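Pre-purchase inspection checklist -- two-arm tabletop cell
Site: Selham, demo bench
Date: 26 Sep 2026
Budget line: Tangen, equipment 1648

1. Gripper fingers
Check for wear, scratches and alignment at the tips.
Comment: Scuffs and a thin white scratch on the left finger. Tips line up. Usable, but price a spare pair with the order. Drarko lists them at 443 a pair.

2. Work surface
Check for stains and marks.
Comment: Small brown stains on the yellow surface. Cosmetic. Ask for a replacement mat as a separate line, not bundled. 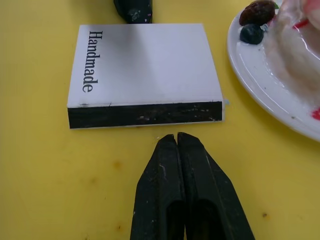 3. Flat items
Confirm that thin cards and boxes can be reached at table level.
Comment: Add two sizes of flat box to the acceptance test. Viveseo's quote leaves this test out and needs to be revised before July.

4. Cables
Check that cables at the wrist and gripper have slack and a clear path.
Comment: Fail until tied. Loops lie across the mat on the right side. Cable guides are missing from both quotes.

5. Open flame
Check clearance between flame, gripper and cables. Extinguisher within reach.
Comment: Candle work needs its own risk sheet. The right gripper comes very close to the flame. Budget for heat-rated finger covers and a fire blanket.

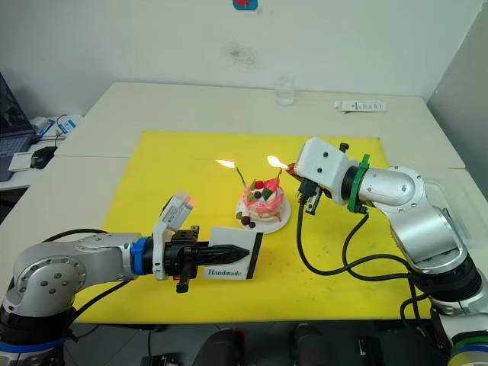 6. Items near the bench
Keep drinks and loose electronics off the table during runs.
Comment: Open. Put a side shelf in the plan -- it is cheap and can come out of the furniture budget.

7. Service and spares
Comment: Drarko offers 5 visits for 1937, over the line as it stands. Ask for a price on fewer visits. Hold the order until items 4 and 5 are closed.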